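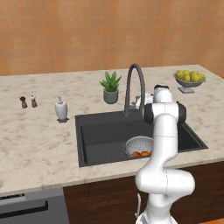 Can you keep up with microbiology once you've left the lab? You can, if you pick one small corner of it and read that corner properly.

Mine is biofilms in water pipes. I worked on them for most of my career and I still read the papers, though I've stopped pretending to follow the rest of the field. A few people have asked what I read and how, so I've put it down in one place.

## Where I start

I get the contents lists by email and skim the titles with my first cup of tea. Most go straight in the bin. If a title mentions Legionella, Pseudomonas or chlorine tolerance I open the abstract, and if the abstract says what was measured I save the paper. I have 410 saved at the moment, in a folder that was meant to hold this year's only.

I read the methods before anything else. Yusri Sumampouw taught me that when we shared a bench at Kosska. He would cover the discussion with a sheet of blotting paper and make me tell him what I thought the results meant. I was usually more cautious than the authors. He was more cautious than me.

The things I look for are dull ones:

- how old the biofilm was when they sampled it
- whether the water was flowing or standing
- how the cells were got off the surface, and whether anyone checked what stayed behind 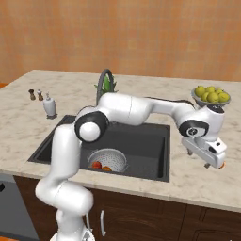
## Old notebooks

I kept my notebooks from the Motance pipe survey, which ran for two winters and took in 136 buildings. We collected 3367 samples and plated every one of them by hand. The plates that grew nothing went down as "none", and I now wish we had written "none detected", as some of those buildings almost certainly had cells that were alive and wouldn't grow on our agar.

That problem has a literature of its own. When I started it was treated as a nuisance, and there are now whole sessions on it. I've been going back through the notebooks with the newer papers beside me and marking the sites I'd want sampled again. It is slow work and my handwriting doesn't help.

The other thing I still do is the society newsletter. I write the short reading column, and the last one is copied below with the page line left as printed.

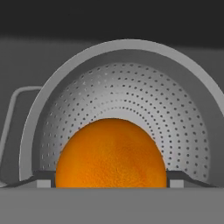 *Ultier Microbiology Newsletter, September 2022, p. 608*

The paper I'd point members to this time is on dead legs, the capped lengths of pipe left after a basin or shower is removed. The authors built a small rig with three dead legs of different lengths and let it run. The longest had the thickest growth, as you'd expect. The shortest wasn't far behind, and I hadn't expected that. I would like to see it repeated with warmer water.

I'd also mention the Fukuda lecture notes on disinfectant decay, which are old but clear. Copies from me on request. The October column will be on shower hoses.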